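Desk phones stay at Murnden office
Sat 19 April

The second-floor office at Murnden will keep its corded desk telephones after the move to shared tables, facilities lead Judite Cunha confirmed this week. The building has 52 extensions, of which 38 are still in daily use.

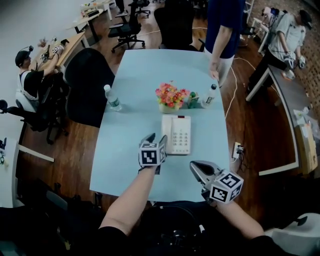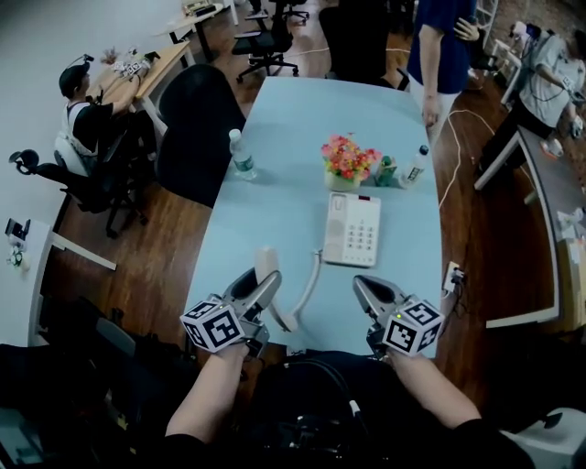
A white desk telephone on the shared light blue table, with artificial flowers and water bottles.

Each shared table gets one telephone with a keypad base and a corded handset. Existing numbers carry over, apart from 13 lines that will be closed in May. Internal calls use the last three digits – the fault desk stays on 511.

Omprakash Maurya of Drundine, the contractor for the lines, asks staff to set the handset fully back in the cradle after a call. A handset left on the table keeps the line busy, and callers cannot get through. Drinks should be kept away from the base and the cord.

Requests for a second telephone at a table go to Cunha in writing. Floor outlets will be checked before the closed lines are removed.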